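Sison talk, speaker notes (Kalkidan, second slot after the break)

Slide 1. Say hi, thank Marlene Hiebert for squeezing me in. Mention Delyth Jenkins and Huw Prothero did half of this work and are both in the room, so hard questions go to them!

Slide 2. Okay, the problem. We teach arms to handle household stuff by having people do the task with a hand-held gripper that has a camera on it. Great for mugs and boxes. But go through our first 600 demos and you'll see almost everything in them is a nice dull solid thing that fits between the fingers. Homes are full of stuff that isn't like that (pause, let them think about their own living room).

Slide 3. So we went after the awkward objects. Big for the gripper, shiny, patterned, easy to dent. Lampshades turned out to be my favorite and Huw's least favorite. You've got a curved surface that throws highlights back at the camera, and then the thing fills up most of what the camera sees, so the policy loses track of the room behind it. 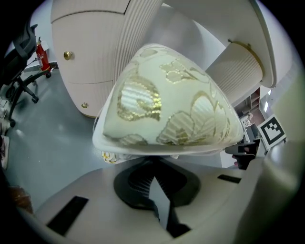

Slide 4. What we changed is pretty small. During training we hide a random chunk of the middle of each view and make the model predict where the gripper is going from the edges only. That's it, that's the trick. We called it Wallier, after a very long evening of bad name ideas. It learns to use the cabinet or the chair or whatever is off to the side when the middle is no help.

Slide 5. Numbers, go slow here. 1000 demos total, and 167 of them are the awkward kind. Same data for both models, same arm, 4 rooms we never trained in. Show the bar chart. Wallier wins on the awkward objects in every room, and on the easy stuff it's a tie. Don't oversell the tie, Delyth will make a face.

Slide 6. Where it breaks. Blank walls! If the edges have nothing in them the model drifts, and hiding the middle just makes that worse. Also anything see-through. Play the glass vase clip, wait for the laugh, move on.

Slide 7. Next up is the longer run at Braltari in August, with Bleddyn Dafis collecting. If anybody has weird objects they'd lend us, come find me at the coffee table. Leave the contact slide up for questions.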